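Pesten

Pesten is a small set of seamless surface textures for anyone who makes 3D rooms: planks, stone, concrete, plaster and tile. I love floors, I really do, and I wanted one tidy folder of them that loads fast and looks good from any height!

Version 3, September 8, 2022. Maintained by Hwa-young Oh.

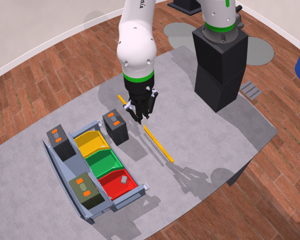
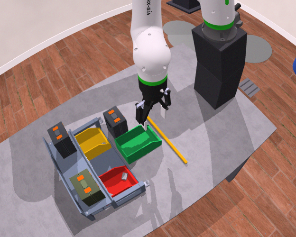 What's inside

300 textures, each with color, normal and roughness maps
29 of them are wood planks (my favorites, especially the staggered ones)
A plain text index with tags, so you can search without opening anything

Getting started

Unzip the folder into your project and point your material at the color map first. Set the tiling scale to 3 for large floors, then adjust by eye.

Thanks

Ziad Karam fixed the tile seams, and Zewditu Araya sent in a wonderful batch of plaster. More plaster is very welcome, so please send it!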